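Rhythm Corner: Getting Ready for the New Term

We go back to the music room on Tuesday, and the first few weeks will be rhythm only. No recorders until the class can keep a steady beat through a whole song. This worked well last year with the second grade group and we are going to do the same thing with first and third.

Week one is walking the beat. Push the desks back, put on something slow, and have the children walk one step per beat around the room. Start with a drum if the recording is too busy. Most first graders will rush. Let them rush for one song, then play the drum louder and ask them to match it. Don't correct individual children at this stage.

Week two adds ta and ti-ti. The cards are in the gray drawer under the piano. Each set has 7 cards, and two of the sets are missing the quarter rest, so check before you hand them out. If you need extras, print them on card stock. Plain paper curls and the children can see the pattern through the back.

What to do with the long bus ride

The Stisolville trip is on again this year, and the ride is long enough that it makes sense to use it. These are the games that held up best on the bus.

Pass the Pattern. One child claps four beats, the next child copies it and adds four of their own. Start again when somebody loses it. With first grade, leave out the adding and only copy.

Poison Rhythm. Pick one pattern that nobody is allowed to clap back. Write it on a card and hold it up at the start. The leader claps patterns and the children echo everything except the poison one. If anyone claps it, the leader gets a point. Third grade can have two poison patterns going at once.

Road Ostinato. Half the bus says "wheels go, wheels go" on a steady beat and the other half says "rolling down the road to Witham" over the top. Switch sides after eight times through. Keep it at speaking volume. It gets loud quickly, and the driver has to be able to hear.
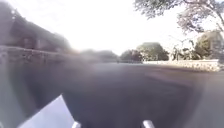
Making shakers

Third grade will make their shakers in the second half of the month. We need small plastic bottles with lids, washed and with the labels off. Please send them in a bag with your child's class on it. We don't need glass jars or cans.

For filling, we are using rice in half the bottles and dried beans in the other half so the children can hear the difference. Fill each bottle no more than a quarter of the way. A full shaker hardly makes any sound, and we ended up pouring a lot of rice back last time. Glue the lid on, leave it overnight, then tape around the lid as well. Colored tape looks nice but the clear kind sticks better.

Once the shakers are finished we will use them for a two-part piece. Rice plays the steady beat and beans play the rhythm of the words. If a class is struggling, have everyone play the beat and only the teacher play the rhythm.

Practice chart

The practice chart is changing. Last year's chart counted minutes and a lot of families told us they forgot to write them down. The new one counts claps. Each row your child claps correctly at home is worth 10 points, and there is a sticker at 500, another at 1000, and a choice from the prize box at 2000. Parents only need to initial the bottom of the page.

Song list

The first songs will be the Skulla echo song and the counting round from the Kılıçarslan book. The echo song has a four-beat rest in the middle that children always want to sing through. Have them put a hand on their head for each beat of the rest. The round can stay in unison until everyone knows the words.

Word sheets go home in the Tuesday folders. If yours doesn't arrive, there are spare copies in the tray outside the music room.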